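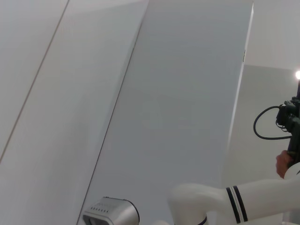
Odomov Wrist Camera Kit: a term with a student robotics club

Rating: 3 out of 5

We bought the Odomov kit for the Pryor College robotics club, where the students are building a door-opening task for the July showcase. It replaces a webcam held on with a printed bracket. The arm was already in place. The kit has now done 48 sessions, so most of what follows is settled opinion.

In the box: camera module, clamp ring, two lengths of cable, a bag of screws, a hex key and a calibration card. The hex key is soft and rounded off in the second week. Use your own.

Fitting

The clamp ring goes on behind the gripper housing and takes four screws. First-time fitting took a pair of second-year students 50 minutes, most of it spent on the cable. The manual shows the cable leaving the module on the wrong side. If you follow the drawing, it fouls the wrist joint at the end of its travel. Turn the module round and flip the picture in software.

Once on, the ring holds. We marked it with a paint pen at the start of term and it has not crept. The module itself has a little play in its socket, which a strip of thin tape removed.

Image

Good enough for the work. The lens is wide, and at close range the module sees a large part of the arm as well as whatever is being approached. Some groups dislike this and crop it. I would leave it in. Knowing where the elbow is has saved us several knocks, and the learning code did no worse with it.

Pale, plain surfaces are the weak point. Our test room is white and grey, and a matte grey panel against a white wall gives the feature tracker almost nothing to hold. The students' first tracker lost the panel edge at steep angles. Paora Pomare, then in her first year with the club, rewrote it to follow the long edges as lines and ignore the broad face. That version is still in use. A few stickers on the panel would also have solved it, but the showcase rules do not allow added markers.

Exposure is slow to settle. A small bright light at one side of the view can pull the whole picture down for a second or so. Fix the exposure by hand before recording. The setting is two menus deep and is forgotten at power-off, so put it in your start-up script.

Software

The Dranuritz viewer supplied with the kit is adequate for checking focus and poor for anything else. It writes one file per run and stops without warning at 2000 frames. We lost most of a Thursday evening to this before someone read the log. The command-line recorder has no such limit and is the one to use. Time stamps are sound. Calibration with the supplied card takes about 3 minutes and only needs repeating if the ring is moved.

Compared with the Gritov

We had a Gritov unit on loan last year. It has a sharper lens, a better plug and a proper manual, and it costs a good deal more. It is also heavier, enough that our arm had to be slowed near full reach. For a club with one arm and new members each autumn, the lighter unit is easier to live with.

Faults so far

One cable, failed at the plug end. The replacement came in nine days, no charge. The lens cap does not stay on and is now lost.

Would I buy it again? Yes, at this price, for teaching use. For long unattended recording I would pay for the Gritov. Order a spare cable with either.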